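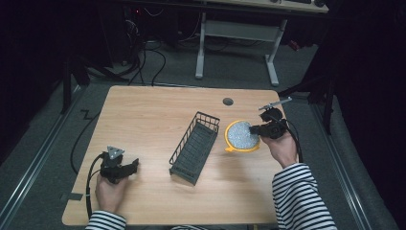 Wire basket and scrub pad on the table

Garemcombe in January – worth it or wait?
Posted in: Coast and Islands > Trip planning

saltmarsh_pete
We have five nights to use up in January and I'm looking at Garemcombe. Two adults, no kids, no car once we get there. We like walking and don't need a beach day. My worry is that everything will be shut. The tourist site lists plenty of things to do but doesn't give winter hours for most of them. Has anyone been off season?

lindenrow
Went two winters ago. The harbor end stays open, the pier end does not. We found three places serving dinner and one of those closed at seven. The coast path was fine apart from the stretch below the lighthouse, where the mud was over our boots. I would go again, but for three nights.

ferryticket
Wait for May. I don't see the point of paying to sit in a rental and watch rain. The boat trips don't run, the gardens are closed and the bus to Wolde drops to two a day.

lindenrow
The bus was four a day when we went. Has that changed?

ferryticket
Two on the timetable I have. It may be an old one.

quarterdeck
It's four, but two of them only go as far as the Wolde turnoff and you walk the last mile. So you are both right, more or less. Take a flashlight for the late one, there is no sidewalk.

saltmarsh_pete
Thanks, that helps. Is Wolde worth a day by itself?

quarterdeck
Half a day. The church tower is 206 steps and they let you up in winter if it isn't windy. Pay at the bookshop across the street, cash only. After that there's the old ropeworks and a bakery. If you want a full day, walk back along the estuary. Check the tide first.

moth_and_lamp
I'd put in a word for Prenska instead. Same coast, bigger town, and the covered market is open all year. We paid 279 for four nights in January for a one-bedroom with a proper kitchen. Garemcombe wanted nearly that much for three.

ferryticket
Prenska has no beach to speak of and the seafront is a parking lot.

moth_and_lamp
He said he doesn't need a beach.

ferryticket
He said coast path as well, near enough. You can't walk far from Prenska without following the highway.

moth_and_lamp
You can go north. The path starts behind the fish dock and there's a good six miles before you meet a road. The signs are poor, I'll give you that.

saltmarsh_pete
I hadn't looked at Prenska. How do you get between the two without a car?

quarterdeck
Train from Prenska to Teltitz, then the coast bus. Allow two hours. The connection at Teltitz is tight going south and there is a long wait coming back – the station cafe closes at three in winter.

lindenrow
If you do split the trip, do Prenska first. Then if the weather turns you can stay put and skip Garemcombe. Most of the rentals there will take a late cancellation in January if you ask before you book. Ours kept a deposit of 100 and gave it back the week after.

ferryticket
I still say May.

saltmarsh_pete
We can't do May, work won't allow it. I think it will be two nights in Prenska and three in Garemcombe. Does anyone know if the lighthouse path has been repaired?

lindenrow
Not that I've heard. There is an upper path through the fields that comes out at the same gate. Use that one.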